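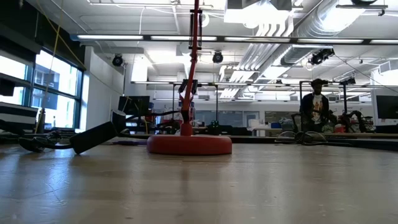 Recording a two-arm lamp task by remote control

Last updated 14 Mar 2025

This page covers recording demonstrations of a bulb change on a desk lamp, with one person driving two follower arms through a pair of leader arms. It assumes the arms are mounted, homed and talking to the Clorkix recorder. If they aren't, do the Daltwood bench setup first and come back.

Putting a bulb in a lamp is a good second task, after pick and place. One arm has to hold or steady something while the other turns, and the turning can't be done in one motion. You will need to let go and take a new grip several times. Expect your first ten or so recordings to be bad.

What you need

Two follower arms with two-finger grippers
Two leader arms of the same joint layout
A desk lamp with a wide shade and a screw socket
An LED bulb with a plastic globe, not glass
The Clorkix recorder and at least one fixed camera

Step 1. Prepare the lamp

Leave the lamp unplugged for the whole session. Coil the power cord and put it where neither gripper will pass. A loose cord gets caught in the fingers sooner or later, and then the lamp comes off the table with the arm.

Tip the shade so the socket opening faces the arm that will carry the bulb. If the opening points down, the wrist has to fold under the shade and you will run out of joint travel before the threads catch.

Step 2. Set the gripper force

In the recorder, open the gripper page and set the closing limit to 2037 for the bulb arm and 2421 for the lamp arm. These are raw motor units. The Flaminier fingers we use are rubber faced; with bare plastic fingers the bulb slips at 2037 and you will have to go up in small steps. Stay under 2968 for anything you don't want dented.

Step 3. Line up the leaders

Move both leaders by hand until they roughly match the pose of the followers, then press the pedal once. The followers will close the remaining gap slowly. Keep your hands still until they stop -- if you move during this part, the arms jump and the recorder throws out the episode.

Step 4. Bring in the bulb

Grip the bulb by the globe with the screw base pointing at the lamp. Hold the other gripper over the lamp base, fingers down, ready to steady it. Move the bulb in a straight line toward the socket and slow down well before you reach the shade. 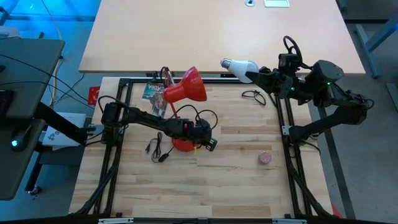 Step 5. Start the thread

Turn backward a little first, until you feel the base drop, then turn forward. You won't feel much through the leaders, so watch the globe. If it tilts, back out and try again. Keep the retry in the recording. Lashari, the training script, handles corrections well as long as the episode ends with the bulb seated.

Step 6. Regrip and finish

Turn as far as the wrist allows, open the fingers, turn back and close again. Don't pull away from the globe when you open. Two or three regrips is normal. When the bulb is seated, open both grippers, return to the start pose and press the pedal to save.

Step 7. Check the episode

Play it back before recording the next one. Delete it if a camera dropped out, if an arm hit the shade hard enough to move the lamp, or if the length is over 3000 steps. Long episodes are mostly hesitation, and the policy learns to hesitate too.

Between episodes, move the lamp base a little and change the angle of the shade. Small changes are enough. Take a break when your turns start getting jerky -- for most people that is after half an hour.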